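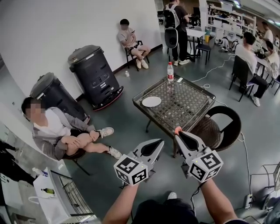

Week 9: why cafés put the tables where they do

Okay, so last week we left Nerkelness with its empty market square and I promised you I'd get to seating. I'm picking up from the bit about dwell time, so have those notes open if you missed it.

Dwell time is just how long a person stays once they've sat down. I got hooked on this in January, when I spent far too many afternoons in a coffee place called Từ, writing down when people came and went (my tea bill was shocking!). I logged 131 visits. People with their backs to a wall stayed longest. People in the middle of the floor drank up and left, even when the chairs were the same.

Now, owners don't all want the same thing. A place by the station in Rineck wants you in and out. A place on a side street wants to look busy all day — a full window brings in the next customer. So look at the layout first and guess the business second. It's a fun game and you'll annoy your friends with it.

Some terms you'll need for the reading:

Anchor seat: the one that fills first, every day.
Dead seat: the one that fills last. Usually near the restroom or in the path of the door.
Turnover: parties per table per day. Don't mix this up with sales, which half of you did on the quiz.

The Nundar chapter is long and a bit dry in the middle. Read the part on low tables anyway. Low tables slow people down, and they're terrible for laptops, so you get talkers.

For Mon 25 March: pick one café, sit for an hour, draw the floor plan and mark the anchor seat and the dead seat. Then write 200 words on who you think the owner wants in there. Pencil is fine.

Urban Spaces course handouts | Questions: ask at the department office | Back to top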